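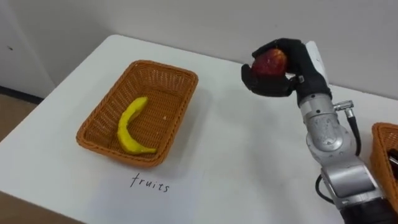
Photo: Ollance

Last updated: January

By the Masitz home pages

Label the basket, even when it only holds a banana

I have come round to paper labels. For years I thought they belonged in offices and infant classrooms, and that a grown household ought to know where its own fruit goes. Ours did not. Apples were kept on the windowsill, oranges went in the bread bin, and the lemons lived wherever the shopping bag had been put down.

A wicker basket on a white table, with the word "fruits" written by hand on a sheet of paper below it, would have solved most of this. The label needs no printer and no laminating pouch. Small letters in thin pen will do, as long as people can read them from where they stand.

I used to own the other kind. The Rastska set came with 400 printed stickers, and I used 2 of them, one of which said "pulses". The Akanda storage guide I bought afterwards ran to 619 entries on what should sit next to what. I gave it away before reaching the vegetables. Both assumed that a tidy kitchen starts with a complete plan, and I think that is wrong. It starts with one container and one word.

The word should be broad. "Fruits" is better than "bananas", which stops being true the day you buy pears. It should also be on loose paper to begin with. If the basket turns out to be in the wrong place, you move the paper along with it, and there is no glue to scrape off the table.

People object that a label looks fussy, or that anyone can see a banana in a basket and draw the conclusion. Guests can, perhaps. Children putting away shopping at six in the evening do better with a word in front of them, and so do I. The basket may well be empty at that point, and an empty basket gives no clues.

I would leave the label there for a month or so. By then most households will have the habit, and the paper can go in the recycling. Ours is still on the table.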